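Home | Posts | About | Archive | Contact

Forty demos at a round table

Aug 1, 2018

Quick one before the train. Pen-in-cup day again.

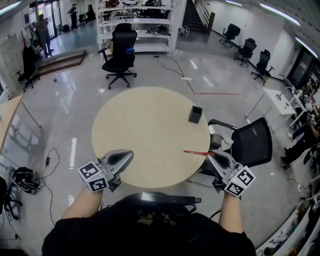 Both grippers up, cup on the table, red pen over by the right hand.

So. The question Rosângela Leite has been nagging me with since June – do we need the whole robot there to teach it a thing, or can a person just hold the grippers and do the job by hand? Marker cubes on each one, so we can work out where the hand was afterwards. No arm to drag about. Much quicker, and my shoulders agree.

What we did. 40 demos each way, same task, same cup. Pick up pen, drop in cup, let go. Set A by hand, set B driving the Clevik arms from the other desk, the old way. Same training for both, same settings, 2000 steps. Then let each one have a go on the real arms and kept a tally.

Set A came out ahead. Not by a mile – 7 more pens in the cup than set B over the full test. I'd expected it to lose, to be fair. Benedito Magalhães thinks it's the speed: when you drive the arms you go slow and stop halfway and dither, and the model learns the dithering. Watch the set B runs and yes, it hovers over the cup like it's forgotten why it came.

Bits that went wrong, for whoever picks this up at Prurkamholm:

– Turn your wrist too far and the cube faces go out of view. Then the track jumps. I threw those demos out and did them agian.
– Pen near the edge of the table is the hard one. Both sets miss it. The grip closes early and the pen rolls.
– Left hand does next to nothing in this task. The model still moves it. No idea, will look.
– Time stamps on the two grippers drifted apart in one session. Found it at frame 2377, after much swearing. Fixed by restarting both together, which is not realy a fix.

Next is a two-handed job, left holds the cup and right does the pen, so the left hand earns its keep. Zodenura want to see something with cloth but I'm not going near cloth until the drift is sorted. Conceição data goes up once I've renamed the folders.

Train. More later in the week if the retrain finishes.

7 comments | Share | Older post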